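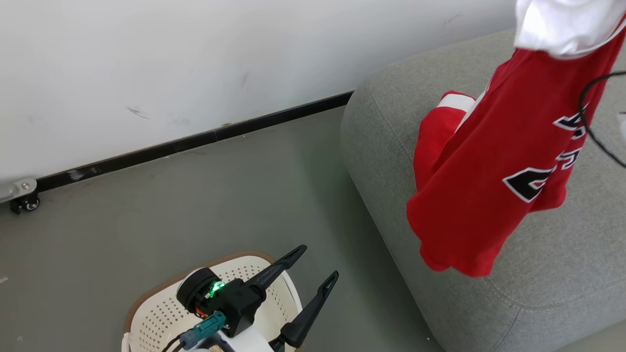
Our project in the course Home and Daily Work was about clothes which stop on the way to the laundry. In the Beltis residence, where the three of us in the group live, the washing machines are in the basement and the laundry basket is in the common room. Between the bedroom and the basket there is a sofa, and the sofa usually wins. When a person comes in tired, the armrest is at the right height for the hand, so the shirt goes there. A sports shirt is a good example for this report. The red jersey with white trim and black numerals hangs over the gray armrest, and its hem reaches down the front side. From the door it is easy to see because of the strong color. A gray sweater on the same place could stay for a week and no person would notice it.

1. Question of the project
We wanted to know if the place of the basket changes the habit. We did not want to write rules on the wall, because the residence already has many rules and the students do not read them. Our question was simple: if the basket is close to the sofa, will the clothes go inside it?

2. How we worked
The project lasted four weeks in April and May. In the first half the basket stayed in the corridor, which was its old position. In the second half we put it on the floor of the common room, near the sofa. Every evening one of us looked at the sofa at 9 o'clock and wrote in a notebook what kind of clothes was there and on which part of the furniture. At the end each member wrote a personal text of 300 words about the own habits. It was more difficult than the notebook, as it is not pleasant to write that you are the person with the socks.

For the words we used the method from our course book, the Lemma guide. It divides things in a home into "resting" and "parked". A resting thing has its place there. A parked thing is waiting for somebody to decide. Almost all clothes on a sofa are parked, but we found that a blanket or a warm jacket can be resting, and we discussed this for a long time.

3. What we saw
With the basket in the corridor, the armrest was the favorite place. Clothes on the seat were moved sooner, because people want to sit. Clothes on the armrest disturb less and therefore they remain.

With the basket near the sofa, underwear and T-shirts went into it on most evenings. The sports clothes were different. They were still left on the sofa, also when the basket was in front of it.

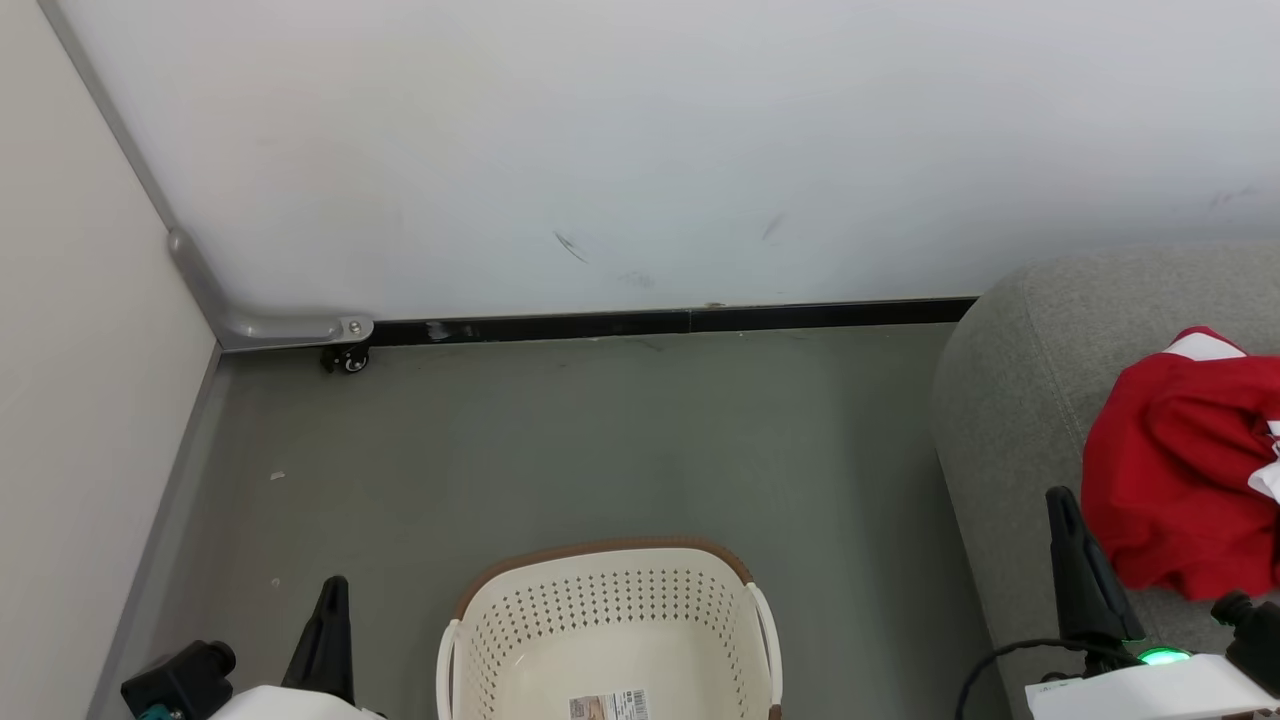

Figure 2. The second position of the basket, with a red garment still on the sofa.

We asked the other residents of our floor about this. Two explanations came back. The first is that a jersey is not considered dirty after a short training, so it does not belong in the basket, but it is also not clean enough for the closet. The second is that players of the Sivano team must wash the jersey separately at low temperature, and they are afraid that somebody takes the whole basket down and washes everything together. We think the second one is serious. A white trim next to red fabric needs some care in the wash.

4. Problems of the method
The residents knew about the project, and maybe they were more tidy for this reason. Also the light plastic basket is easy to carry, and some evenings it was moved to another corner before we came – in these cases we wrote a note and put it back. The floor is smooth and the basket slides when a person pushes it with the foot. We do not have notes from the holiday evening.

5. Suggestions
The basket should stay near the sofa. For clothes that are worn but not dirty we suggest a row of hooks on the white wall in the common room. The wall has already scuff marks, so small holes would not be a big damage, but the Beltis office must give permission. We looked at the hooks from Ukine, which are fixed with screws, and we prefer them to the type with glue. For the jerseys we propose a separate net bag, hung on the last hook, with a label about the washing temperature. We have written to the office about the hooks and we are waiting for the answer.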